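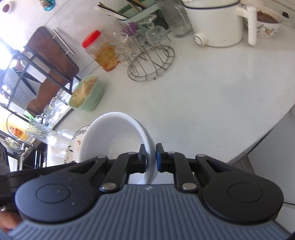

The big white bowl on our counter, with one of the flowered plates behind it.

# Big plain bowl vs. decorated plates, where does everything go?

**posted by Brayan Ospina**

Hi all! I moved into a smaller place in July and I'm still fighting with the kitchen. The counter is white, it looks great when it's clear, and it is never clear. Right now I've got the big white bowl, a couple of other white dishes, my decorated plates (flowers on one, a rabbit-looking guy on another), a green plastic basket and a jar with a red lid, all living out there full time.

I have one upper cabinet with two shelves and one deep lower one. The upper has a Savport shelf riser in it that the last tenant left, kind of wobbly. The big bowl doesn't fit under the riser. If I take the riser out, the bowl goes in fine but then I lose half the space for plates. And if I put the plates down in the lower cabinet I know I'm going to chip one, I've already dinged a mug down there.

I use the bowl maybe on Sunday for a big salad and then for dough when I feel like it. The plates I use every day, I don't believe in saving the nice ones.

So what would you do? Bowl up, bowl down, get rid of the riser, buy a plate rack? I looked at one from Stidard but it's 2 tiers and I can't tell from the listing if dinner plates stand up in it or lie flat. Also is it bad to stack painted plates straight on top of each other? Mine have leaves going all around the rim and I'd hate to rub them off.

---

**pantrymoth**

Bowl down, plates up, done. You reach for plates every day so they get the good shelf.

As for stacking, I've stacked mine with nothing between them for years and they look the same to me. Don't slide them though, lift them.

---

**Greta in the back kitchen**

Oh I love this kind of thing, I redid my own cabinets last winter and my sister thinks I've lost it. OK so!

First, take everything off the counter and out of both cabinets and put it on the table or the bed or wherever. I know it's annoying. You have to see the shelves bare before you decide, otherwise you just shuffle stuff around (I did that for a month).

Then measure the bowl, the height and also across the top at the widest part. People only measure the height and then the door won't close on the rim. Mine stuck out by the width of a finger and I kept trying to slam it, don't be me.

I agree with pantrymoth that the bowl goes down low, but don't leave it sitting there with nothing in it. A big bowl is basically a free bin! Nest the smaller white dishes inside it, biggest first, with a folded dish towel at the bottom so they don't clink.
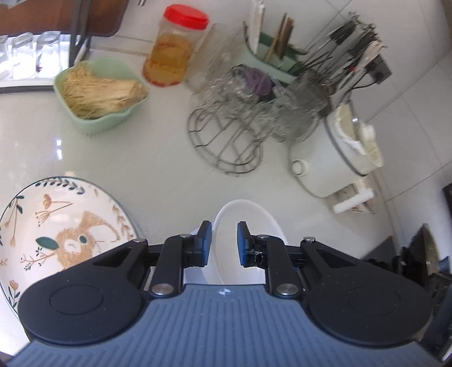 With decorated plates I'm fussier. If the pattern is under the glaze it's pretty tough, but if you can feel the paint with your fingertip it's sitting on top and it will wear. Run a finger over your rabbit and see. When you can feel it, put something soft between each plate. I cut circles out of an old flannel sheet, but paper towels or coffee filters work too. And keep the stack short, like six at most, so you're not lifting a tower to get at the bottom one.

The wobbly riser, toss it or fix it. Some of them have little rubber feet and one has usually gone missing, so look there first. I wouldn't put plates I liked on a wobbly one, no way.

The basket and the jar can stay out if you use them while you cook. Push them back to the wall and keep the front half of the counter for working.

---

**dlw_55**

I have the Negi rack, not the Stidard, so can't help with which way the plates go. Mine holds them upright and takes up a LOT of depth. Check your cabinet depth before you buy anything. Returning mine was such a pain I ended up keeping it, and now it holds baking sheets in the garage.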